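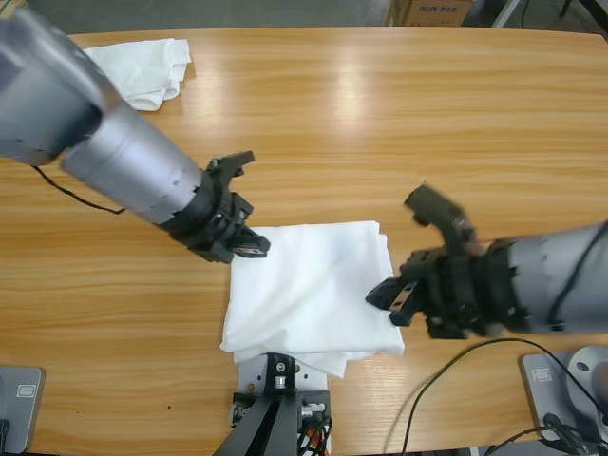 木目のテーブルと、たたんだ布

件名: Re: [Drolen-ML 418] 白い薄手の服、みなさんどうたたんでいますか
送信元: Drolen 家しごとメーリングリスト

みなさま、こんばんは。Bodoの集まりで裏方をしている者です。いつも読むばかりで、たまに書くとやたら長くなるので気が引けるのですが、先日のご投稿を拝見して、どうしても黙っていられなくなりました。お茶でも飲みながら、お時間のあるときにお付き合いください。

まずは、いただいていたメッセージを引用させていただきます。途中の連絡事項のところだけ省きました。

> はじめまして、に近いくらい久しぶりの投稿です。
> 4月に家の中を少し入れ替えて、北側の部屋にあった衣装ケースを
> 処分しました。おかげで部屋はすっきりしたのですが、行き場を
> なくした白いものが山になっています。薄手のブラウス、麻の長い
> 上っ張り、夏用のカーテン、それに古いシーツを切った布など。
>
> 困っているのは、たたんでもたたんでも形にならないことです。
> 厚手のタオルやジーンズなら手が勝手に動くのですが、薄い白い服は
> 広げたそばから片側がくしゃっと寄ってしまい、直しているうちに
> 今度は反対の端が曲がってきます。床に正座してやっているので、
> 足も腰も先に音を上げます。
>
> 棚はDosustonの浅いもので、一段の高さが14センチしかありません。
> 積むと倒れる、立てるとへたる、という具合で、どちらにしたものか
> 決めかねています。アイロンは正直あまりかけたくありません。
> 何かよい手順があれば、細かいことでもかまいませんので
> 教えていただけないでしょうか。
>
> もうひとつ、義母から譲られた白い布が何枚かあって、黄ばみが
> 少しあります。たたんでしまう前に何かしておくべきでしょうか。

読みながら、もう、うんうんと何度もうなずいてしまいました。「足も腰も先に音を上げます」のくだりなど、自分が書いたのかと思ったくらいです。私も長いこと床派でした。畳の上に洗濯物を広げて、テレビをつけて、のんびりたたむのが好きだったのです。ところが薄い服だけはいつまでたっても上手にならず、たたみ上がった束を持ち上げると、中からするっと袖が出てくる。あの袖の出てくる感じ、おわかりいただけますでしょうか(うちの母はあれを「舌を出す」と呼んでいました)。

それで、私が今のやり方に落ち着いたのは、食卓でたたむようになってからです。食事のあと、台布巾で拭いて、水気がすっかりなくなったのを手のひらで確かめてから始めます。一度、醤油の輪っかに気づかずに白い上っ張りを広げてしまい、夜中に泣きながら洗ったことがあるので、ここだけはしつこいくらい拭きます。天板がつるつるした木のテーブルですと、布がすっと滑ってくれて、端を引いたときに全体がついてきます。畳だと目に引っかかるのですね。ただ、滑りすぎて困るという方もいらっしゃるようで、そういうときは薄手の綿の敷物を一枚敷くと落ち着くそうです。私は敷かずにやっています。

手順を書きます。ご存じのことも多いかと思いますが、順番どおりに書かないと自分でもわからなくなる性分なので、お許しください。

はじめに、服の向きを決めます。私は横長に置きます。裾を右、襟を左にして、自分の正面に長い辺がくるようにします。縦に置くと襟のほうまで手を伸ばすことになって、腰が浮いて、お腹で手前の裾をこすってしまうのです。横に置けば、体を少し左右に動かすだけで済みます。左利きの方は逆のほうが楽かもしれません。

次に、裾の線をまっすぐにします。いちばん大事なのはここだと思っています。襟や袖をきれいにしたくなるのですが、ぐっとこらえて、先に裾です。裾の縫い目をテーブルの短い辺と平行になるように置いて、両手の指の腹で軽く押さえながら、外へ向かって撫でます。引っ張らないこと。薄い麻などは引っ張るとそこだけ伸びて、あとで波になって戻ってきます。

裾が決まったら、手のひらを寝かせて、裾から襟のほうへ空気を送るように撫でていきます。しわは全部消えなくてかまいません。寄せていけば、たいてい襟のあたりにもこっと集まります。集まってしまえばこちらのもので、そこだけふわっと持ち上げて、置き直します。ご投稿にあった「片側がくしゃっと寄る」というのは、たぶんこの集まったところだと思うのです。失敗ではなくて途中なので、どうぞがっかりなさらないでください。
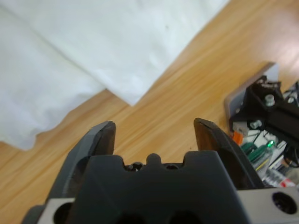 木のテーブルに、湿り気の残った服を広げても大丈夫でしょうか。
乾ききってからにしてください。少しでもひんやりするうちは、ハンガーに戻してもう一晩待つのが無難です。

上のやりとりは前回のBodoの集まりで出たもので、まだ覚えているうちにと思って書き添えました。私もせっかちなものですから、襟の裏がまだ少し冷たいのに「まあいいか」とたたんでしまい、次に出したときになんとも言えない匂いがして、結局洗い直したことが何度もあります。薄い服ほど乾いたつもりになりやすいのですが、縫い代の重なったところや脇の下は案外しぶといです。そこを指でつまんでみて、ひやっとしなければよし、としています。

続きです。撫で終わったら、袖を身頃の上にのせます。長袖は肩のところで折って、袖口を裾のほうへ向け、身頃からはみ出さないように収めます。それから、長い辺どうしを合わせるように、手前から向こうへ二つ折り。このとき折り目をぎゅっと押さえないのが私の流儀です。アイロンをあまりかけたくないとのことでしたので、なおさらです。折り目は、押さえれば押さえるほど次に着るときに線になって残ります。ふんわりと、パン生地に布巾をかけるくらいの気持ちで。

最後に、裾のほうから襟に向かってくるくると、巻くのではなく、ぱたん、ぱたん、と倒すように折っていきます。幅は棚の高さより気持ち小さめに。ご投稿の棚は一段14センチとのことですから、仕上がりがそれより指一本ぶん低くなるように折れば、立てても上がつかえません。うちは型紙がわりに古いはがきを置いて幅を見ています。はがきを縦にすると高すぎるので、私はハサミで上を落としました。見た目は貧乏くさいですが、とても重宝しています。

立てるか積むかのお悩みですが、私は薄いものは立てる派です。ただし、立てるには仲間がいります。薄い服だけで並べるとどうしてもへたってくるので、間にしっかりした布を挟みます。ほどよい厚みのある手ぬぐいや、それこそご投稿にあった古いシーツを切った布などを、小さくたたんで衝立のように入れるのです。本棚のブックエンドと同じ理屈ですね。Cairnsの生活道具の店で仕切り板も見てきたのですが、ほとんど1,000円しましたし、あるもので足りるなら布で十分という気がして、買わずに帰ってきました。帰り道に大福は買いました。

それから、たたむ順番のことも少しだけ。私は小さい布や衝立にする布を先に片づけて、テーブルの向こう側に寄せておきます。そのあとで大きいものを手前に広げます。逆にすると、大きい服をたたんだあとに気が抜けて、小さい布はまた明日、となってしまうからです(そして明日は来ないのです)。向こう側に寄せるときは、大きい服の襟や裾がぶつからないくらいの間をあけておいてください。近すぎると、撫でているうちに手の甲で突き崩してしまいます。やってみると、腹が立ちますよ。 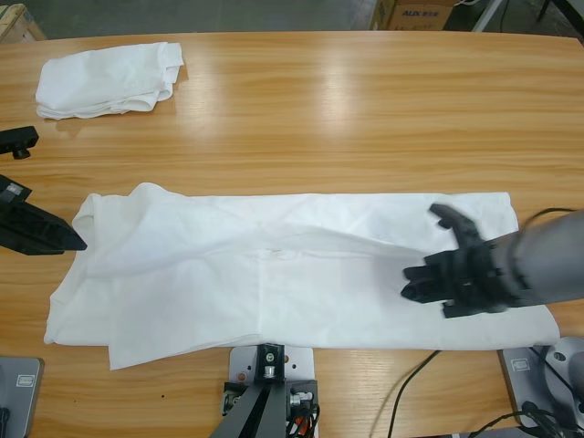

先に返信をくださった方からは、自分は広げる前に肩のところを持って二度ほど大きく振る、そうするとしわの半分は勝手に落ちてくれる、大きな服を横に広げるやり方も試してみたが、左の端にたまる布をどこへ逃がすかでまだ迷っている、とのお便りがありました。

ありがとうございます。振るのはすっかり忘れていました! たしかに母もやっていました。縁側でばさっ、ばさっと、猫が逃げるくらいの音を立てて。うちは集合住宅で下の階の方に遠慮があるのですが、部屋の中で控えめに振るだけでもずいぶん違うと思います。今夜からやってみます。

左の端にたまる布をどこへ逃がすか、という点ですが、私は無理に逃がしません。写真のように薄い白いものを横に長く広げると、端のほうがふくらんで重なってしまいますよね。そこを平らにしようとして引くと、せっかくまっすぐにした右の裾まで動いてしまいます。ですから、まず裾に何か軽い重しを置きます。私は文庫本を使っています。濃い色の表紙は色移りが怖いので、白い紙でくるんであります。重しを置いたら、重なったところの下に手を差し入れて、持ち上げて、少し向こうへ下ろす。引かずに、持ち上げて下ろす。ひと呼吸おいてから、もう一度。たいていはそれで収まりますし、収まらなければ収まらないまま内側に折り込んでしまいます。外から見えなければ、もうよろしいではありませんか。

さて、義母さまから譲られた白い布の黄ばみの件です。これは私も詳しいわけではないので、自分のところでやっていることだけ書きます。しまう前に、一度洗っておくのがよいと思います。長くしまってあったものは、糊が残っていることがあって、そこから色が変わってくると聞いたことがあります。私は洗面器にぬるま湯を張り、洗濯表示を見て使えるものなら酸素系の漂白剤を溶かして、しばらく浸けてから普通に洗っています。古い布で表示がないものは、隅のほうでちょっと試してからにしてください。それから、刺繍の入ったもの、レースのついたものは、私は怖くて漂白剤は使わず、石けんでやさしく押し洗いするだけにしています。少しくらい黄色いのも味だと思うことにして。

干すときは、たたみたい形に近い形で干しておくと、あとがとても楽です。布なら竿に二つ折りでかけて、耳をそろえて、ぴんと下へ引いておく。その時点で半分たたみ終わったようなものです。服も、前身頃と後ろ身頃の裾をそろえてから干すと、テーブルに広げたときに裾の線がすんなり出ます。洗濯ばさみの跡がつくのがお嫌でしたら、脇の縫い目のところを留めると目立ちません。

カーテンについては、すみません、私はたたむのをあきらめて、夏用は季節が過ぎても物干しの端にかけて布をかぶせてあります。あまり褒められたやり方ではないので、どなたか上手にしまっている方がいらっしゃいましたら、ぜひ教えてください。フックを外すべきか、つけたままでよいのかも知りたいです。うちのはつけたままにしておいたら、一つどこかへ行ってしまいました。

長くなりました。いつものことですが、書きはじめると次から次へと思い出してしまっていけません。最初のご投稿の方、どうぞ足と腰を大事になさってください。床でたたむのがお好きでしたら、それはそれで、低いちゃぶ台のようなものを出すだけでもだいぶ違うと思います。Dosustonの棚でうまく立ったかどうか、また様子を聞かせていただけたらうれしいです。

追伸です。次のBodoの集まりは、いつもの部屋で午後2時からです。たたみたいものがある方は、洗って、よく乾かしてからお持ちください。量が多い方は早めにいらしていただくと、テーブルの広いほうを使えます。お茶はこちらで用意しますが、湯のみは各自でお願いいたします。

Drolen 家しごとメーリングリスト
返信はこのまま本文を引用してお送りください。長い引用は適宜省いていただいてかまいません。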